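Handling and Grasping, Unit 6
Notes to accompany the visit to Canby

These notes cover the demonstration we attended in June and the talk that went with it. Read them before the write-up is due. If you missed the visit, you can still do tasks 1 and 2 at the end.

Background

Canby is the teaching site run by Jollen, a small firm that trains grasping software for other companies. Twice a year it opens the site to students. The morning was led by Hideaki Fujimoto, who looks after the recording side. The afternoon was a tour of the arm cell, where the software trained at Canby is tried out on a fixed arm called Ulteo.

Hand-held grippers

Most of the morning was about recording without a robot. A person holds a gripper, does an ordinary job with it, and the camera on the gripper records what the jaws are doing. The software later learns from these recordings. You met the idea in Unit 4 under "learning from demonstration". The difference from the lab exercise is that there you moved the arm itself by hand, and the arm's joints gave you the readings. With a hand-held gripper there are no joints to read, so the position of the tool has to be worked out in another way.

One common way is to print square black and white markers on the tool. Software finds the corners of each marker and works out where the tool is and how it is turned. A marker has to be in view and reasonably sharp for this to work, so fast movements and bad light are both a problem.

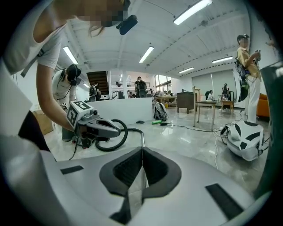

The second point from the talk was the lens. A fisheye lens takes in a very wide view, which helps when the tool is close to an object and an ordinary lens would lose the surroundings. The price is that straight lines come out curved, more so towards the rim. The curve has to be measured and allowed for before any distances are taken from the picture. We will do this in the next practical with the chessboard sheets.

Figures given in the talk

Recordings kept from the spring round: 2641
Recordings thrown out: 348
Recordings needed before a new task is first tried on the arm: 200

Mr Fujimoto said the usual causes of a rejected recording were a marker out of view for too long, a knocked cable, and a person starting before the recorder did. He did not give a split between the three.

The arm cell

Ulteo was set to pick up plastic cups and put them on a rack. It managed the first two, dropped the next, and was restarted. The gripper on the arm has the same jaws as the hand-held one. If the jaws differ, the recordings are of much less use, and this was the mistake made on the earlier Fukuda project.

Tasks

1. Work out what share of all the spring recordings was thrown out. Show your working.
2. Explain in your own words why a marker seen at a steep angle gives a less certain position.
3. Choose one job from home and write down each grasp it needs, in order. Mark any step where the hand would hide the object from a camera on the wrist.

Hand in on paper or through the course page. Bring your notes from Unit 4 to the practical.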